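Chapter 7
Learning Household Tasks from Simulated Camera Views

Contributed by Hildegard Oltmanns and Knut Buschmann

Contents of this chapter
7.1 The problem of the moving viewpoint
7.2 The Premham task set
7.3 Policies with and without memory
7.4 Measuring transfer between rooms
7.5 Exercises and further reading

7.1 The problem of the moving viewpoint

Chapter 6 dealt with arms bolted to a bench. The camera was fixed, the workspace was fixed, and the position of the target in the image could be turned into a position in space by a single calibration. None of this holds once the robot can drive across a room. The camera turns and tilts with the body that carries it, and an object that filled the image a moment ago may leave it altogether.

A policy for a mobile robot must therefore solve two problems at once. It must decide where to go, and it must decide what to do with the gripper on arrival. Earlier work, including our own first trials on the Shehu base, kept the two apart: a planner drove the robot to a marked spot and a second program took over there. The method is easy to test. Its weakness is that a small error in the stopping position is passed on to the second program, which has no means of correcting it. A base that stops 11 cm short can put the handle of a cupboard out of reach.

The methods in this chapter use one network for both parts. Its input is a short run of camera images together with the joint angles of the arm. Its output is a set of wheel speeds and joint speeds for the next step.
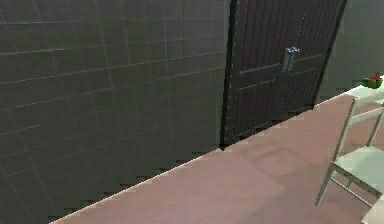
Training such a network needs a large number of runs, and runs on a real robot are slow. We use simulation for all the training described here and for most of the testing. The simulator computes contact between rigid bodies and renders the camera view at low resolution. Low resolution is a deliberate choice. It keeps the rendering cost small, and it stops the network from relying on fine surface detail that will differ from one room to the next.

Two terms are used throughout. An episode is one attempt at one task, from a set starting position to success or to the time limit. A demonstration is an episode driven by a person and stored for training. Demonstrations for this chapter were collected by Ruby-Lee Bright and Imke Rieger, and each task has 200 of them.

7.2 The Premham task set

The Premham set contains 55 tasks in furnished rooms. Of these, 33 can be completed from a single standing position once the robot has reached it. The others require the base to move while the gripper is holding something, as when an item is carried from a table to a counter. The version used here is dated January 6, 2022; results from earlier versions should not be compared with ours, as the time limits were changed.
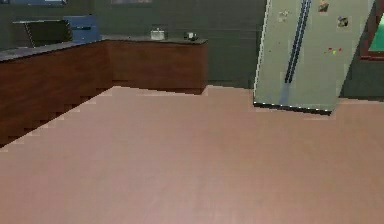
Success in each task is judged from the state of the simulator and never from the camera image. The judging program knows the angle of every hinge and the position of every body, whereas the policy knows only what its camera has delivered. The difference matters most for large appliances. In a tilted view at close range, the top of a refrigerator may lie outside the image while the two long handles on its front remain in sight. The policy must then choose between the handles without seeing the whole appliance. Small items on a countertop pose a different problem, for at this resolution they cover few pixels and their outlines are blurred. A single image may not be enough to tell one from another, and the network must combine several.

Ehlers' rule, named after Gerd Ehlers, gives a lower limit on the number of images needed. Let w be the width of the target in pixels and let v be its speed across the image in pixels per step. The rule states that the run of images should be long enough for the target to move by at least w. It follows that a slow base needs a longer run than a fast one. We derive the rule in Section 7.3 and show there that it fails when the base turns on the spot.

The reader should be able to answer the following before going on.

1. Why can a calibration made with the base at rest not be used unchanged while it is driving?
2. What information does the judging program have that the policy does not?
3. A target is 11 pixels wide and moves by one pixel per step. How many steps must the run of images span under Ehlers' rule?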